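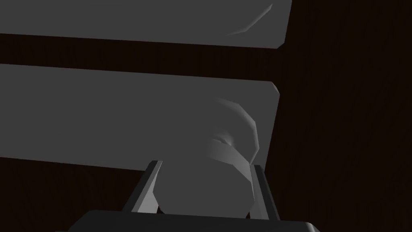
Section 2: Setting up your first search in Takix

I'm Beca, and I wrote most of this guide while learning the tool myself, so if you've never screened a pile of medical abstracts before, we're in the same boat (or we were last spring!). This section takes you from an empty project to a set of papers ready for screening. I'll use my own review as we go. It looks at whether mothers' iron levels in pregnancy are linked to how children sleep in their first few years.

Before you start, have your review question written down somewhere. A sticky note is fine. You'll also need your library login and the search files you exported from each database.

1. Open Takix and choose New Review. Give it a short name with no slashes or colons. Mine is called Iron Sleep, and I've never regretted keeping it boring.

2. Paste your question into the Question box. Then fill in the four fields underneath: who was studied, what they were exposed to, who they were compared with, and what was measured. I put "pregnant women" in the first field and forgot about the children completely, so Prys Yorath had to send it back to me. If your study follows mothers and babies, list both.

3. Set your date limits. Leave them open unless your protocol says otherwise. My protocol starts at 2000, so I typed that in the From field and left To blank.

Note: Takix goes by the year of publication, and papers that came out online in December and in print in January can land on either side of your limit. I check the edges by hand.

4. Click Import and add your search files one at a time. Wait for the green bar to finish before you add the next one. Files with more than 500 records get split into batches, and you'll see a little counter while that happens — go get a coffee, it's slow.

5. Look at the total. My four files came to 1924 records before duplicates were removed. Write your number down now! You need it for the flow chart at the end, and Takix only shows the updated count once step 6 has run.

Caution: Don't close the browser tab during an import. The batch you were on will be lost, and the ones before it will stay, so you end up with half a file and no easy way to tell which half.

6. Run Find Duplicates. Choose Careful the first time. Careful shows you each pair side by side and asks what you want to do, while Quick just merges anything with a matching title. Conference abstracts often share a title with the full paper that followed, and you may want to keep both until you've had a proper look.

7. Invite your second screener. Go to People, type their email, and pick Screener from the menu. Bleddyn Gittins was mine. Make sure Hide Votes is switched on before either of you starts, so you can't see each other's decisions.

8. Add your reasons for exclusion. You can change these later, but it's a pain. My list was wrong population, no iron measure, no sleep measure, animal study, and review article. I added "not enough detail" partway through and had to go back over a whole afternoon's worth of papers.

9. Do a practice round. Pick 2 percent of your records with the Sample button and screen them separately, then meet up and talk through the ones you disagreed on. Bleddyn and I found we had different ideas of what counted as a sleep measure (he was happy with a single question to parents, I wasn't) and we rewrote that rule before going any further.

10. Save a copy of your settings. Go to Project, then Export Settings, and keep the file with your protocol. If you're working with the Clerkley library team, send it to Tsion Yilma as well.

Note: If you change a rule after the practice round, record the change under Project Notes with the date. My first entry reads "August 23, 2022: parent report accepted if it covers at least a week." Short is fine, as long as a stranger could follow it.

If something goes wrong

The import stops partway: delete that file's records from the Files tab, then import it again from scratch.

Your second screener can't see the project: have them log out and back in. If that doesn't fix it, check that you didn't add them as Viewer, which I've done more than once.

Accented letters in author names look scrambled: export the file from your database again and choose UTF-8 in the encoding menu.

Section 3 covers screening titles and abstracts, including how to settle a tie when you and your partner are both feeling stubborn.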